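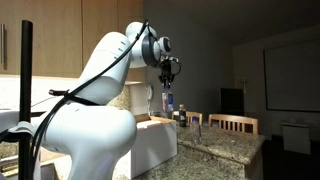 Quiénes somos

Bienvenidos a Trulleo, una escuela de cocina para personas adultas, pequeña, ruidosa a ratos y con las puertas abiertas casi todo el año. Si has llegado hasta esta página es probable que estés pensando en apuntarte a un curso, o que alguien te haya regalado uno (¡enhorabuena, tienes buenos amigos!), y nos gustaría contarte con un poco de calma quiénes somos y cómo trabajamos.

Nuestra historia

La escuela nació en la trastienda de una panadería de la calle Grotitz, donde Eduardo Estrella daba clases de masa madre a los clientes que se quedaban charlando después de comprar el pan. Al principio venían tres o cuatro vecinas, luego vinieron sus hijos, luego los compañeros de trabajo de sus hijos, y llegó un momento en que había que apartar los sacos de harina para poder cerrar la puerta. Eduardo, que es hombre de pocas prisas, tardó dos inviernos en convencerse de que aquello era ya una escuela y de que necesitaba un sitio propio.

El sitio lo encontró Cherry Mae Saludo, que había sido alumna suya y llevaba años cocinando en comedores escolares. Era el antiguo almacén de la ferretería Ustden, con 470 metros cuadrados, techos altos y un frío que todavía recordamos. Lo fuimos arreglando como pudimos, primero la cocina grande, después el obrador y por último el aula de la planta de arriba, donde ahora se dan las clases de teoría y donde guardamos la biblioteca. Abrimos oficialmente el 19 de febrero de 2018, con una sopa de cebolla para todo el que quiso pasar, y pasaron bastantes más de los que cabían.

Qué enseñamos

Enseñamos a cocinar para la vida de todos los días. Tenemos cursos de pan, de guisos y legumbres, de pescado, de conservas y de repostería sencilla, además de un curso de iniciación que dura un trimestre y que empieza por lo más básico: cómo coger el cuchillo, cómo organizar la compra, qué se puede congelar y qué es mejor comerse cuanto antes. Mucha gente nos dice que le da vergüenza venir porque no sabe hacer ni un huevo frito. Ven, por favor. El huevo frito se da en la segunda clase.

Los grupos son reducidos y cada alumno cocina su propio plato, de principio a fin, incluida la parte de fregar (en eso Cherry Mae no perdona). Al terminar nos sentamos todos a la mesa y comemos lo que ha salido. A veces sale estupendo y a veces sale regular, pero la sobremesa suele alargarse igual.

En noviembre organizamos las jornadas de cuchara, que son ya nuestra cita más querida: varios días de potajes, caldos y arroces caldosos, con recetas que traen los propios alumnos de sus casas. De ahí ha ido saliendo nuestro recetario, que suma ya 61 recetas, todas probadas en la escuela y escritas con las palabras de quien las trajo, con sus «un puñado» y sus «hasta que huela bien».

El equipo

Eduardo Estrella sigue al frente del obrador y de los cursos de pan. Cherry Mae Saludo dirige la escuela y da las clases de iniciación y de guisos. Nestor Marquez se encarga del pescado y los arroces; vino a dar un taller suelto y se quedó. Callum Dunbar lleva las conservas y las mermeladas, y cuida también del huertecito de aromáticas del patio. En la oficina encontrarás a Renato Dalisay, que contesta al teléfono, arregla los líos de fechas y sabe mejor que nadie qué curso le conviene a cada cual.

La biblioteca Giannakopoulos

Lleva el apellido de la familia que nos donó su colección de libros de cocina, 1393 volúmenes entre manuales, cuadernos manuscritos y revistas encuadernadas. Está abierta a alumnos y antiguos alumnos las tardes de clase. Se pueden consultar en la sala y, salvo los cuadernos manuscritos, también llevar a casa durante dos semanas.

Ven a vernos

Si quieres conocer la escuela antes de decidirte, escríbenos o llama a Renato y buscamos un rato para enseñártela. Las inscripciones del trimestre se abren un mes antes del inicio de las clases, y las alergias e intolerancias conviene avisarlas al hacer la reserva. El delantal lo ponemos nosotros; trae zapato cerrado, el pelo recogido y una fiambrera, por si sobra algo.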